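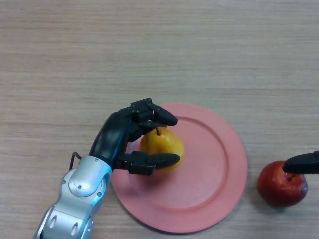

Sulbridge Community Woodshop
Scroll saw and toy bench checklist, with comments
January walk-through. Checked by Paraskevi Drakos. Comments marked OH are from Orest Hutsuliak.

SCROLL SAWS

Blade tension, both saws: OK
Saw 2 was a little slack when I got to it. Back the tension off when you finish and set it again before you cut.

Hold-down foot in place: Saw 1 OK, Saw 2 MISSING
Found the foot in the drawer under the bench. Put it back on. If your stock is too thick for the foot, ask before taking it off.
OH: That was me, cutting ark animals. I'll leave it on.

Table locked at zero: OK

Power cord and foot switch: Saw 1 OK, Saw 2 NEEDS WORK
The cord jacket is nicked near the plug. Saw 2 is tagged out until the cord is replaced. The Tiltus foot switch works fine and can stay.
OH: New cord ordered.

Dust blower tube: OK

DRILL PRESS

Chuck key off the chuck: OK

Belt guard closed: OK

Speed chart posted: NOT POSTED
The old one fell off the wall. For 3-inch wheel blanks with the hole saw we run 520 rpm in hardwood. Please write the new chart large enough to read from where you stand.
OH: Printed and taped up inside the belt cover. Will get a frame for it.
PD: Inside the cover is no good. You have to open the guard to read it. Move it to the wall.

Clamp or vise at the table: OK
Two people were holding small axle pegs by hand last month. Use the peg block. It is on the shelf to the left, marked Lo Presti, after the member who made it.

SANDING

Belt sander gap to rest: NEEDS WORK
Too wide. A toy car body could be pulled down into it. Reset it to less than the thickness of a nickel and checked it with the belt stopped.

Drum sander sleeves: OK
One worn sleeve thrown out. Spares are in the tin.

Dust bag: FULL
Emptied. The bag should be emptied at half.

Masks: LOW
OH: Bought a box.

GLUE AND FINISH

Lids on, labels readable: OK except one
There is a jar with no label at the back of the cabinet. It smells like mineral oil but I am not going to guess. Taken out of the cabinet for disposal.

Oily rags: OK
All in the metal can with the lid shut.

Finish used on toys: OK
The Terkomix wax is the only one on the toy shelf. Floor varnish has been moved to the other side of the shop.

FINISHED TOYS

Wheels and pegs pulled by hand: 2 FAILED
Both were trucks from the same tray. The peg holes were dry. Back to the bench for glue.

Small parts on toys for under age three: OK
Everything on the toddler shelf was tried in the small parts tube.

Edges and splinters: OK
Went over them with an old nylon stocking. One duck snagged at the tail and was sanded again with 200 grit.

STILL OPEN
Cord on Saw 2
Speed chart on the wall
Label tape for the finish cabinet (OH)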